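Search this site
Search
Print this page | E-mail this page

Betadier to open furniture surfaces plant in October

June 23, 2021 — Betadier, the maker of worktops and desk surfaces, will open a second plant at the Bautista business park in October. The site will create 36 jobs in its first year and will take over all finishing work now done at the company's Eron factory.

The new building covers 1,138 square metres on one floor. It will hold a cutting hall, a finishing line and a small showroom for trade buyers. Eron will keep its 115 staff and will go on making table legs, frames and brackets.

Orders for wood-grain surfaces have grown steadily as more people set up desks at home. Betadier shipped 746 pallets from Eron in the last financial year and has had to turn down some contract work for lack of space.

The first range to be made at Bautista will be Funow, a line of tabletops in muted colours for offices, workshops and schools. Funow tops will be sold in four widths, with straight or rounded corners. Prices will be sent to stockists before the plant opens.
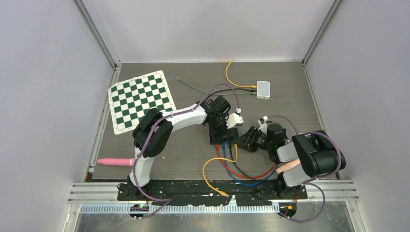 Grey-brown tabletop with a fine horizontal wood grain.

Recruitment for the finishing line starts next month. Posts will be listed on the Betadier website and at the Eron gatehouse. Staff who wish to move from Eron will be given first choice of shifts — travel costs will be paid for the first six months.

Stockists can ask for a sample pack through their usual sales office.

Ends

Print | E-mail

Sign up to our newsletter for company news. You can unsubscribe at any time.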